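I have wanted to see the Oststead cruise terminal from the inside ever since it reopened, and in September the port finally held an open day. I was at the gate before they had the ropes up!

Friederike Teuber from the port health office led our group, and she was wonderful (fast walker, bring good shoes). She started on the quay, beside a ferry called the Albers, and explained what has to happen before anyone steps off a ship: the captain sends in a health report, the ship's doctor adds the sick-bay log, and a health officer reads both before the gangway goes down. If something looks off, the officer can keep everyone on board. On a big ship that can mean 4,000 people waiting for one signature.

From there we went up to the arrivals hall, which can be split into separate lanes so that one deck never mixes with another. I loved the floor markings. We also got to see the 66 isolation rooms in the Flevow wing, plain but bright, each with its own door to the outside.

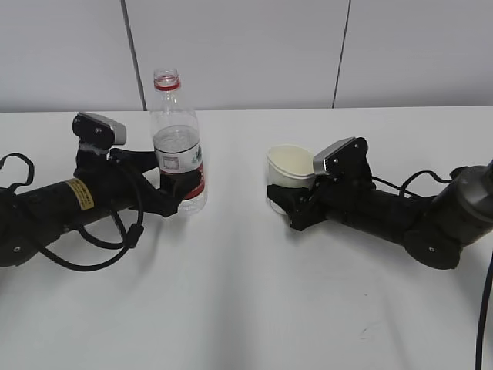 Testing was the part I had been looking forward to most, and Friederike let us ask anything. A full ship can send over 1,000 swabs in a morning, and every one has to be matched to a name and a cabin. She talked about mix-ups and late results with a frankness I really admired. I spent far too long looking at the two black arms reaching in over the white table, with their cables looping all over the place, and tried to read the little yellow warning label on the left one. No luck, the print is tiny.

We finished in the Zedier room, where the port and the police run their joint drills. There was coffee, and a wall map with every berth on it. The next tour leaves at 2 p.m. from the same gate, and the sign-up sheet is at the front desk.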